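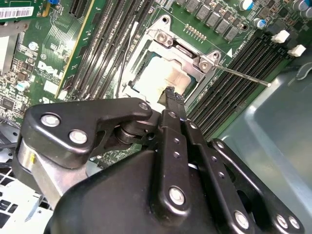
来年度の設備予算の話をすると、みんなまずアーム本体の値段を聞いてくるんですよね。気持ちはわかります、私も最初はそうでした。でも中古PCの解体ラインを三年見てきた身としては、先に聞いてほしいのは指先のほうなんです。DELLの基板で、CPUの表面にまだ白っぽいグリスが残っていて、すぐ脇には細いレバーとメモリスロット。黒い指先が触れているのは、そのプロセッサーのふちです。こういう狭いところの仕事は、カタログの可搬重量をいくら眺めても見えてきません。

うちがNokbyに出した最初の見積依頼は、本体と架台と安全柵でほぼ終わっていました。指先の交換部品は「消耗品一式」の一行だけ（書いたのは私です、すみません）。ところが扱う機種を並べてみたら135種類もあって、そのうち70は固定具の形が違う。一行で済むわけがない！

同僚のHanne Hyvönenさんは「安い本体を二台買えばいい」派で、昼休みのたびに言い合いになります。二台あれば片方が止まっても回る、というのは確かにそのとおり。ただ、二台になれば指先も治具も調整の手間も二台分かかるわけで、私はやっぱり一台にして、浮いたお金を指先と試験時間に回したいんです。

あと、試験用の基板代も最初から予算に入れてほしいです。壊す前提の基板を買うと言うと経理は渋い顔をしますが、練習台をケチるのがいちばん高くつくと思っています。10月の見積では、本体より先にこの欄から埋めるつもりです。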